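Garment Care and Storage, Unit 2
Denim and belts: handout to read before the practice hour

Last updated: April

In the previous unit we worked with shirts and knitwear. Now we go to heavier clothes. Denim is strong, but it remembers every fold, and a belt which stays for months in the loops will mark the waistband. For this reason we treat the jeans and the belt as two things and store them separately.

Before folding, empty all pockets, also the small coin pocket. Close the zipper and the button. Hold the jeans by the waistband and shake them one time, strongly. Put one leg over the other so that the back pockets come to the outside, and smooth the cloth with a flat hand from the waist to the hem. If the seams do not lie together, open and start again. It is faster than to correct it later.

The belt comes after. Leather should not be bent sharply, especially near the holes. Wanda Kalinowski, who taught this unit before me at Vusinmont, used to lay the belt over the folded jeans first, to look at both sides of the leather before putting it away. I have kept this step.

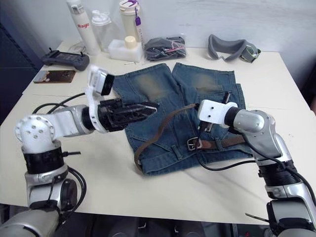 Fig. 1. Folded jeans with a brown leather belt across them. Note the faded areas on the thighs and the silver buckle.

Faded areas like these are not damage. Many jeans are sold so. But you should check if the cloth is thin there: hold it against a window, and if the light comes through, write "weak" on the care card and do not press with the iron on this place.

For the belt there are two accepted ways:

Rolled: begin at the buckle end and roll loosely, the good side out. Good for drawers.
Hanging: by the buckle, on a hook. Good for long storage, and better for old leather.

In the wardrobe store we have 67 belts, and most of them hang. Please do not put two on one hook, the buckles scratch each other.

For the practice hour bring one pair of jeans and one belt of your own. Care cards are with Ewan Waaka. Reading: Lappalainen, chapter 2, and the note on leather from page 126.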